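Questions about borrowing from the Warbridge Tool Library are answered on this page. Members who cannot find what they need should write to Farzana Mridha, Membership Secretary, at the Prastden Road desk.

## Joining

**Who may join?**

Membership is open to any person aged 18 or over who lives or works in Warbridge or Fivstead. Proof of address is required at the first visit.

**What does membership cost?**

The annual fee is £20. A reduced fee of £5 applies to students and to those receiving a means-tested benefit.

## Loans

**What may be borrowed?**

The catalogue lists 800 items, from hand tools such as long-nose pliers to ladders, sanders and hedge trimmers. Petrol-driven equipment is not lent. 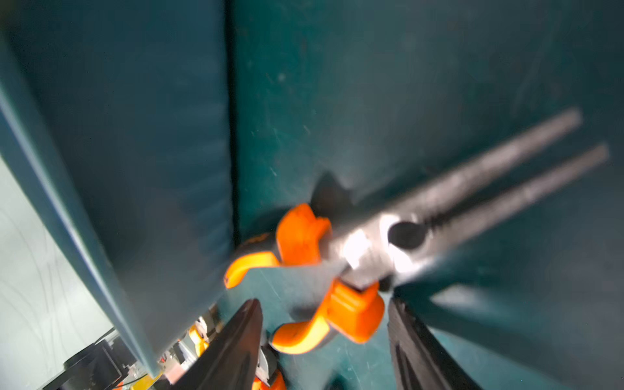
**How long is the loan period?**

Hand tools are lent for two weeks and powered tools for one. A loan may be renewed once, provided that no other member has reserved the item.

**Can an item be reserved?**

Reservations are accepted at the desk or by telephone. Reserved items are held until 6 pm on the day of collection and are then released.

**Is a deposit payable?**

A deposit of £95 is taken for floor sanders and tile cutters only. It is refunded in full when the item is returned complete and in working order.

## Returns and damage

**In what condition should tools be returned?**

Tools should be clean and free of paint, glue and soil. Blades must be covered. Where several tools of one kind have been borrowed, such as pliers of different patterns, all should be brought back together so that the loan can be closed.

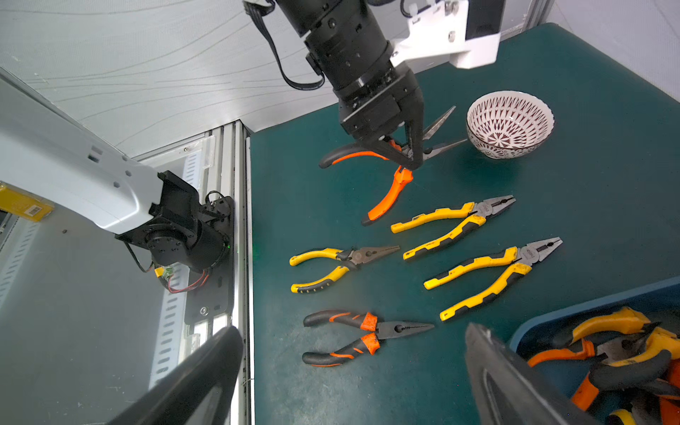 ## Repairs and gifts

**What happens if a tool breaks?**

Members should stop using it and inform the desk. No charge is made for fair wear. Burgi Gasser, Workshop Manager, decides whether an item is to be repaired or withdrawn.

**Does the library accept gifts of tools?**

Sound hand tools are welcome at the Biwott Street store throughout the year, except in November, when the store is closed for stocktaking.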